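Search tickets Search Search all open closed

July
Posted by Anikó Fekete

Ticket 2083: Flunska bedspread creeps toward the foot of the bed, wrinkles across the middle, spots after wash

Status: closed
Item: Flunska bedspread, pink with flowers, 233 cm wide
Location: Bedroom, apartment 84
Reported by: Gheorghița Stanciu

Report as received

The bedspread will not stay where I put it. I make the bed in the morning with the top edge up at the headboard. By evening it has moved toward the foot and there is a band of wrinkles across the middle. We use the bed during the day. My daughter plays on it with her blocks and number cubes, and she has her snack in that room, usually yogurt or milk. So it gets sat on and crawled over, but the old cover was used the same way and stayed put.

Second thing. There was a yogurt spill on the right side near the pillows. I washed the whole cover and the spot came out, but when it dried there was a stiff patch in the same place. I washed it again and the patch was smaller. I don't want to keep washing it if that will fade the flowers.

Log

8:40 a.m. Ticket opened. Asked Gheorghița what is under the bedspread, how the mattress is covered, what setting the cover was washed on, and what detergent she used.

10:15 a.m. Reply. Under the bedspread there is a fitted sheet and a thin summer blanket with a satin edge. The mattress has a zip cover. The bedspread was washed warm on the normal cycle with Studon liquid, a full cap both times, and fabric softener. Dried on a rack, folded over once.

10:30 a.m. Two possible causes for the creeping. One is the blanket, which is smooth on top. The other is the softener, which leaves the back of the Flunska slippery. Asked her to take the blanket off and leave the bedspread on the fitted sheet for one day with normal use.

Next day, 7:50 p.m. Reply. Without the blanket it moved less, about a hand's width by evening. Still wrinkled in the middle. So the blanket is part of it.

8:05 p.m. Asked her to check which way round the cover is. The Flunska has a longer drop at one end and it is easy to put on backward, because the print runs all over and doesn't have an obvious top. If the long drop is at the pillows, the extra cloth gets pushed down the bed every time somebody sits on it. The care label is sewn into the foot end, left corner as you stand facing the headboard.

8:20 p.m. Reply. Label was at the headboard end. Turned it round.

Next day, 6:30 p.m. Reply. Better. It hangs evenly at the foot now. Some wrinkles where my daughter sits, which I can smooth with my hand. She wants the blanket back on for the cooler nights.

6:45 p.m. Sent instructions for the Wako underlay. It is an open mesh sheet that goes between the blanket and the bedspread. Cut it about a hand's width short of the mattress on all sides so it doesn't show. Do not put it under the fitted sheet, it does nothing there.

Stiff patch

The patch was most likely detergent left in the cloth, with softener on top of it. A full cap of Studon is meant for a full load and the bedspread was washed alone. Steps given:

1. Scrape off any yogurt with the back of a spoon. Don't rub, it pushes the yogurt into the quilting.
2. Rinse the spot from the back with cold water. For milk, do the same, and do it the same day.
3. Wash cold, gentle cycle, half a cap of Studon, no softener.
4. Run one extra rinse.
5. Dry flat or over two rails. If the cover is folded on itself, the fold dries last and any residue collects there.

She followed these once and let the cover dry overnight. The patch was gone. No fading noticed on the pink or on the blue parts of the flowers.

Other points raised

Small things get lost on this cover. Gheorghița mentioned that a number cube went through the wash in a fold of the bedspread and rattled for a whole cycle. Shake the cover out over the bed before washing and run a hand along the inside of the hem. The cubes are small and the print is busy, so looking it over is not enough.

She also asked whether a tray would help at snack time. It would. A tray with a lip is best on a soft mattress. Keep the cup on the tray when it isn't being held. 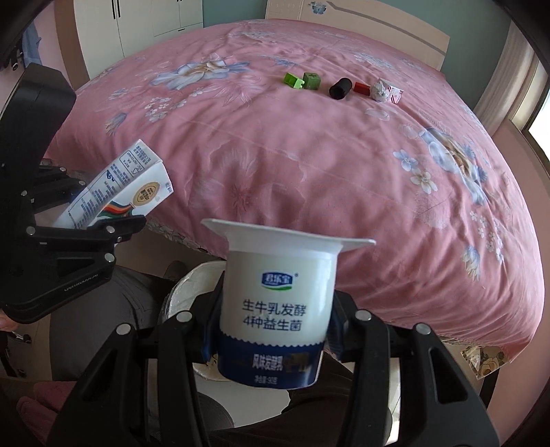
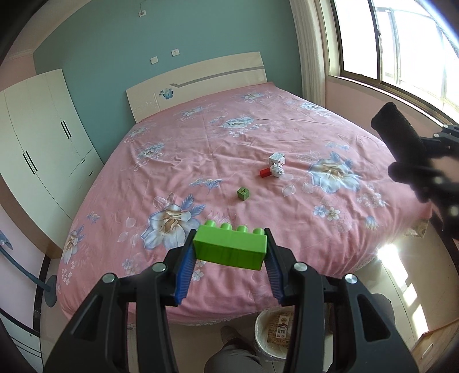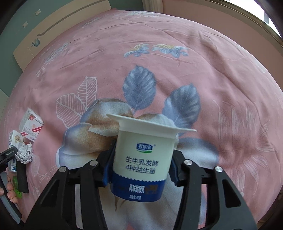

Lestwood Home Textiles, Bedding Support

Follow-up after 5 nights

Gheorghița wrote back with the Wako underlay in place and the blanket on. The bedspread stays up at the headboard through the day. The creases in the middle come back when the bed is played on and smooth out by hand. She trimmed the underlay a second time because one corner was showing on the window side.

She asked if the bedspread can be ironed. Yes, on low, from the back, with the cloth slightly damp. Do not iron over the quilting seams or they flatten and stay that way.

She asked if a smaller size would wrinkle less. Not recommended for this bed. The next size down would leave the mattress showing on both sides.

Resolution: cover turned to correct end, Wako underlay added, wash changed to cold with half a cap and no softener. No replacement sent.

Note for the desk: the care sheet for the Flunska doesn't say which end is the foot. I have asked for a line to be added next to the washing symbols. Until that is done, ask where the label is before anything else on a creeping complaint.

Ticket closed 4:10 p.m. A.F.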